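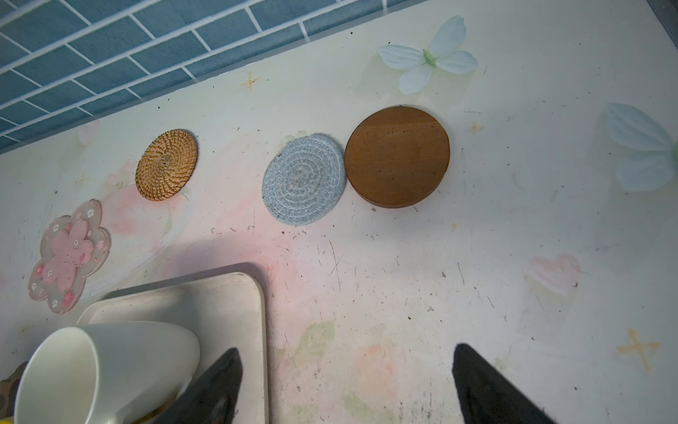 Last modified: 25th December

To: Seline robotics club list
Subject: Re: coaster task, what we do before January

Hello all,

I answer below the questions from the Lusetti team.

> We want to train on the same task as you before the
> January round. Which coasters do you use, and does the
> mug always start upright? Our arm drops it in 46 of
> 500 tries and we do not know if this is bad.

We use four coasters: the pink sakura one, rattan, gray rope and wood. The wooden disc is the largest. Rope and wood may lie very close together, the rules allow it. Please keep the flower print on the counter, because a model trained on a plain surface did badly for us.

The mug does not always start upright. In the harder version it lies on its side on the white tray, and the gripper must pick it up from there. Our students at Okafor have recorded 405 runs of this version, and I would like to have 500 before we train again.

About your drops: please write down at which coaster each one happens. For us the rattan is the difficult one, it is small and the mug lands half outside.

The run files are in the Bivby folder, number 1035 and higher. The older ones use a different tray, so please do not mix them.

I also must ask that somebody wipes the counter before the next session.

Best regards,
Okafor team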